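Battery Storage and Care: Common Questions

23 March 2018
6 shares | 2 comments

Can I store a backup battery in the garage?
Yes, if the garage stays dry and doesn't freeze. Charge the battery fully first and disconnect it from any load.

How often should I recharge a stored battery?
Every two months for sealed lead-acid.
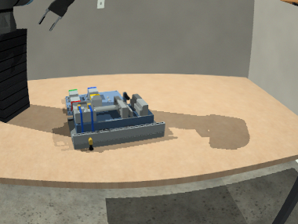
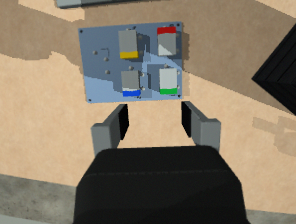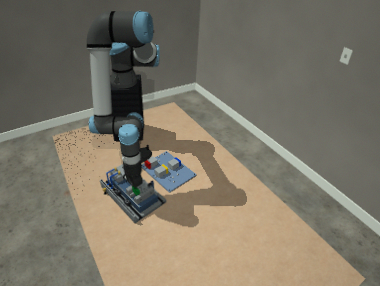

Lithium packs hold a charge longer. Check those every six months and don't put them away at 100 percent.

Can I mix old and new batteries in one string?
No. Replace the whole string.

Where do I take dead ones?
The Lutwood counter accepts them. Ask for Ona Lill or Hrvoje Ionescu. Tape the terminals before you bring them in.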